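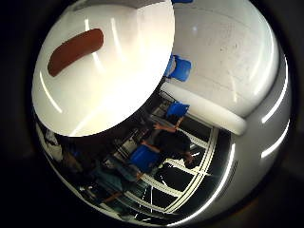
Closta Countertop Water Filter, Model 366

The Closta 366 is supplied by Drellanari for offices, clinics and schools without a plumbed water line. Each unit holds 5 liters and is shipped with 2 filter cartridges.

Ordering
Units are sold singly or by the case. Orders received by noon are shipped the next business day from the Rowlands warehouse. Replacement cartridges are listed under Traslow Supplies.

Care 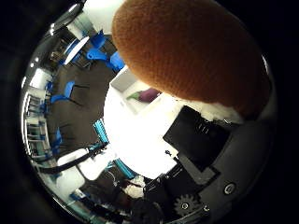

Cartridges must be rinsed before first use and replaced after 96 days of service. The outer housing should be wiped with a soft, damp cloth. Cloths that shed should be kept away from the spout; fluffy white material like that showing under the brown knit can leave fibers on the seal. Abrasive pads will void the warranty.

Institutional accounts: Fredy Bermúdez, Customer Services
Prices valid from Sunday, August 2, 2026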